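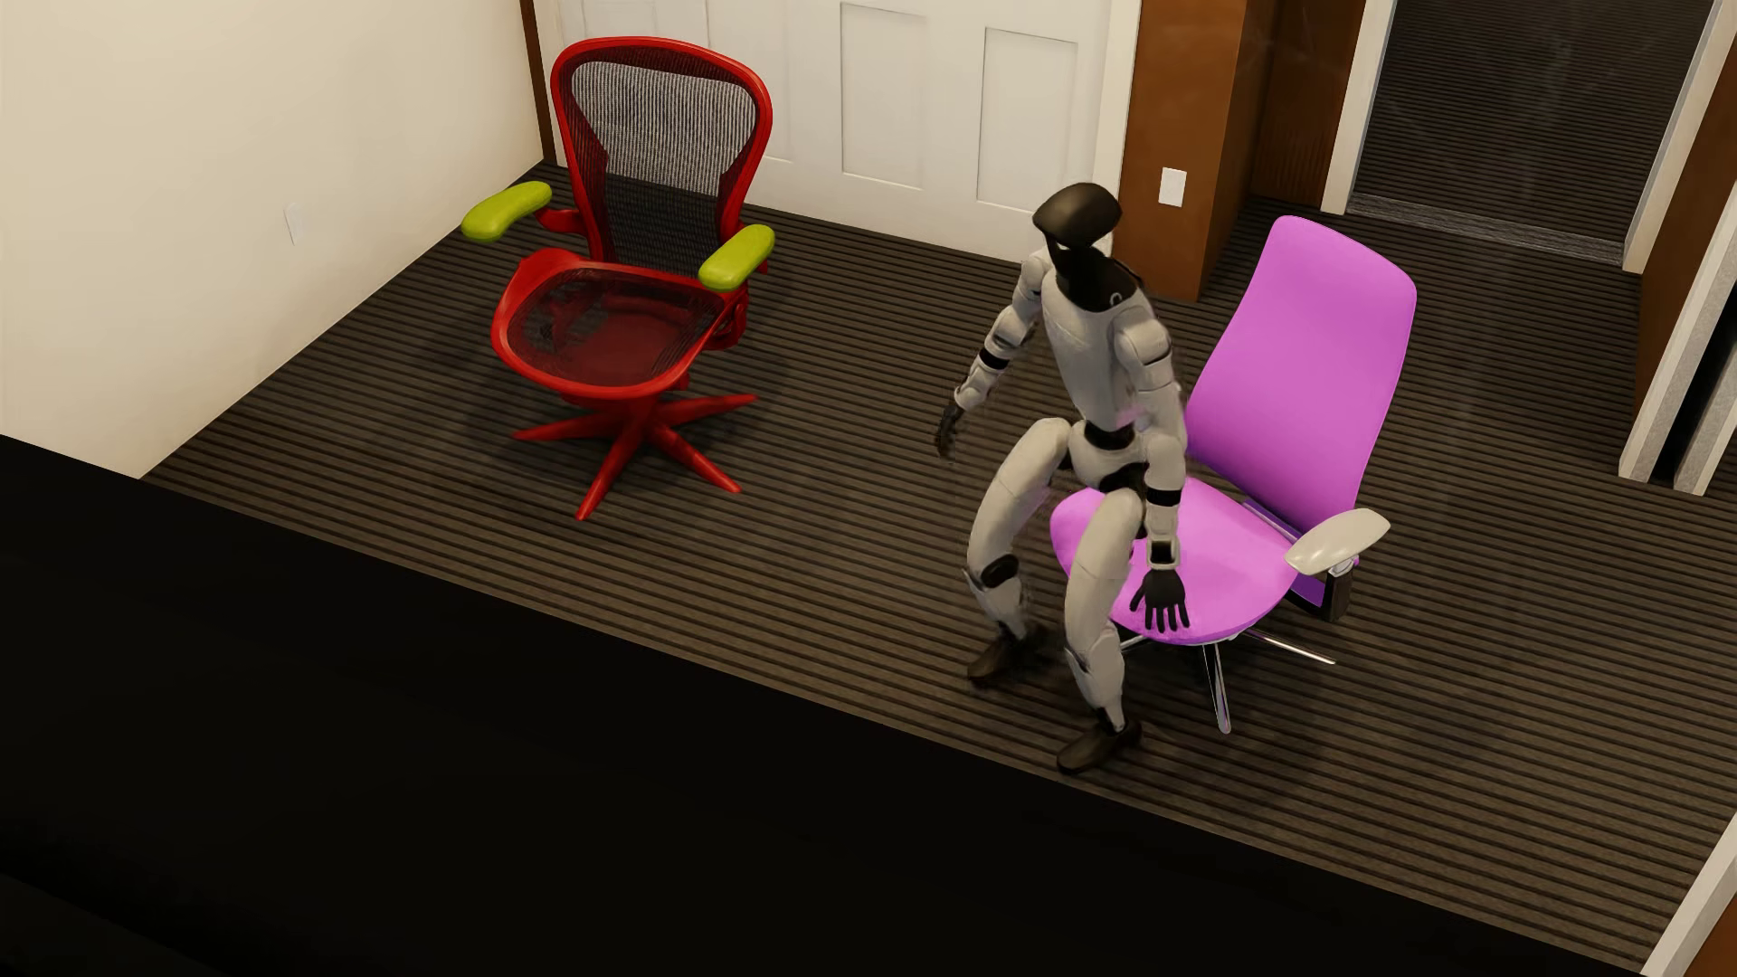
Sacred Sites and Their Visitors
Handout 3: Pilgrimage churches and the reading of a building

Course tutor: Kornél Csonka
Revised 17 February 2010

Scope

Last time we dealt with parish churches, which serve the people who live near them. A pilgrimage church serves people who arrive, stay a short while and leave. The difference shows in the plan. The case used in this handout is the pilgrimage church at Osstead, with short comparisons to Brandes and Trukach.

Terms

Shrine: the place or object that visitors come to see. It may be a tomb, a statue, a spring or a relic.
Ambulatory: a walkway around the east end, behind the high altar.
Feretory: the structure that holds a relic chest, or the space in which it stands.
Votive: an object left in thanks or in fulfillment of a promise.
Nave: the main body of the church, west of the choir.

Osstead: outline

The first church on the hill was a single room with a small apse. A charter of 1,028 grants the hill and its spring to the monks, and mentions the tomb of a local hermit. The charter survives only in a later copy, and the wording of the grant may have been improved by the copyist. Treat the date as the date claimed, and say so in your essays.

The present choir replaced the apse after a fire. It has an ambulatory with 3 chapels. The middle chapel is deeper than the others and lines up with the tomb. Visitors entered by the north door, walked east along the aisle, passed behind the altar and came back on the south side. The monks could keep their services in the choir while this went on. Wear on the paving supports the route, although the south aisle was relaid in the last major repair and tells us nothing.

The tomb stands on a raised base with openings in the sides. People reached or crawled into these to be nearer the body. The openings on the north side have been blocked with brick. The usual explanation is damp.

Comparisons

Brandes has no ambulatory. The shrine is in a crypt with 2 stairs, one for going down and one for coming up. The effect is similar, but the crypt holds few people at a time and the feast had to be spread over up to 10 days.

Trukach is a hill shrine with an outdoor altar. The church was added later and is small for the size of the crowd. Its January feast is still kept outside, and the covered walk around the yard does the work of an ambulatory.

Points often confused

A relic is not needed for a pilgrimage. Trukach has a painted image only.
A large church is not evidence of a large pilgrimage. Check the income rolls, where they exist.
The feast day and the day of the saint's death may differ. At Osstead the feast marks the moving of the body to its new tomb.

Reading

Otico, the printed guide to the hill churches, chapters on Osstead and Brandes. The ground plans are reliable. The section drawings show the roof before repair.

For the next class

Bring the Osstead ground plan. Mark the visitors' route in one color and the monks' route in another. Note where they cross.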